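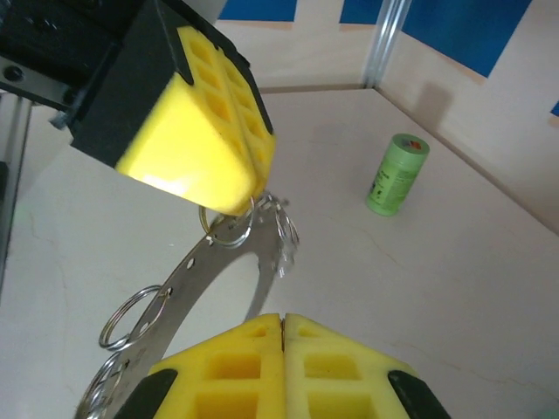 *Stainless steel strip, curved, with small holes punched along its length.*

**Onditz opens the nation's kitchen drawers, having been warned not to**

*Tristau - for immediate release, or for whenever you have finished looking for the scissors*

Household catalogue publisher Onditz today launches Fluveter, a postal and online service that tells people what their mystery bits are. Every home has them: the bracket that came with the blind, the key that fits no door, the plastic foot belonging to an appliance that left in a skip years ago. Members of the public can now send in a photograph or, for the brave, the bit itself, and be told what it is, what it was once attached to and whether it is safe to throw away.

The service opens with 3000 entries, each with a name, a short description and a verdict. There are four possible verdicts: Keep, Pass On, Bin, and Put It Back Where You Found It, which covers anything that turns out to have been holding up a shelf.

Fluveter was the idea of Nuanchan Mahawong, head of reference at Onditz, who moved house last December and took an unopened box marked "MISC (IMPORTANT)" with her for the third time.

"I opened it expecting to feel ashamed, and I did," she said. "But I also found I couldn't name a single thing in it. I edit catalogues for a living. There was a small grey hook in there that I had apparently thought worth paying a removal firm to carry across the county."

The hook has since been identified as half of a curtain tieback. The other half is believed to be in the previous house. Its verdict is Bin, and Ms Mahawong is appealing.

**How it works**

Identification by photograph is free. Customers upload a picture, answer a handful of questions ("Does it rattle?", "Has it always rattled?") and get a reply within 12 working days. People in a hurry are asked to reflect on how long the object has already been in the drawer.

Identification by post costs £2 an item, including return. Onditz asks that items be clean, dry and smaller than a shoe. It will not accept batteries, blades, medicines, teeth or anything the sender suspects may be part of a boiler.

Replies are written by people who have spent their working lives among fixings, fittings and spare parts. The senior identifier is Wichai Srisuk, who ran the counter of a Tristau ironmonger's until it became a shop selling candles. He works from a desk with a good lamp, and he prefers letters.

"People used to come in and draw it in the air with a finger," said Mr Srisuk. "You would get somebody going like this, and then like that, and saying it was sort of brown. I sold them the right one more often than not. A photograph feels a bit like cheating."

He would like it known that a thingy and a doofer are different objects, and that he has stopped arguing about it.

**What people keep**

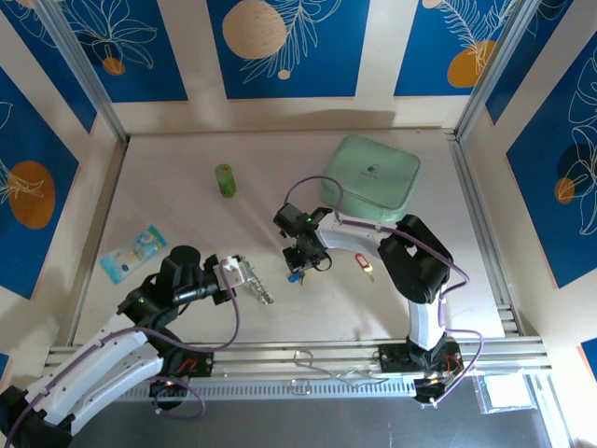
The entries are sorted by how sure the owner is likely to be, starting with Things You Could Name If Pressed. Cables have a section to themselves, and it is by some distance the longest. Colour is no help with most of them, as manufacturers settled on black long ago and have never been talked out of it, so a purple one like the cable running along the white arm in the picture at least has the decency to be easy to find again. Owners of black cables are advised to tie a label on the day they buy them. Owners who didn't do this, which the editors take to be everybody, are directed to a chart of plug ends.

After cables come Keys, Hooks, Flat Metal Things, Bent Metal Things, and a short but heartfelt section on the hexagonal keys supplied with flat-pack furniture. The advice there is to keep one of each size. The entry acknowledges that the reader won't.

A trial of the service ran in Tristau through the Meesuk tea rooms, where customers could leave an item in a bowl by the till and collect the answer with their change. In all, 2880 items were handed in. Among them were a harmonica reed, the missing foot of the tea rooms' own toaster, and a set of house keys that had been put down for a moment and were returned to a very cross man the same afternoon.

Najwa Aoun, who owns the tea rooms, said: "I was told it would bring people in, and it did. They ordered one pot between four and talked about washers. I have had livelier funerals. I'd do it again, though, because of the toaster."

**A word on throwing things away**

Onditz accepts that a service of this kind carries some risk. It is well known in every household that an object kept for years will be needed on the Wednesday after bin day. Fluveter therefore offers a Regret Line, an email address to which customers may write when this happens. They will get a sympathetic reply and, where possible, details of where to buy another.

Vidar Eide, managing director of Onditz, said: "Our accountants asked who would pay to be told they own a shelf peg. I asked them what was in their own drawers, and we had to move the meeting. I am confident in the product. I am less confident about the office, which is now full of other people's shelf pegs."

Mr Eide has asked that staff stop bringing in items from home. Staff have asked what he has done with the tin from the post room.

A printed edition is planned, with a ribbon marker and a pocket inside the back cover. The pocket was meant for a magnifying sheet, but early readers have been putting screws in it.

**Notes to editors**

Fluveter is published by Onditz, of Tristau, which also produces catalogues of household fittings and a wall calendar that has never sold well.

Review copies of the printed edition will be available on request once the index is finished. The index has been held up by a disagreement over whether "grommet" needs its own page.

Interviews with Nuanchan Mahawong and Wichai Srisuk can be arranged. Mr Srisuk is available in the mornings and will want to see what you have in your pockets.

Press enquiries: Yaowalak Bunnag, press office, Onditz. Please don't enclose anything.

**Ends**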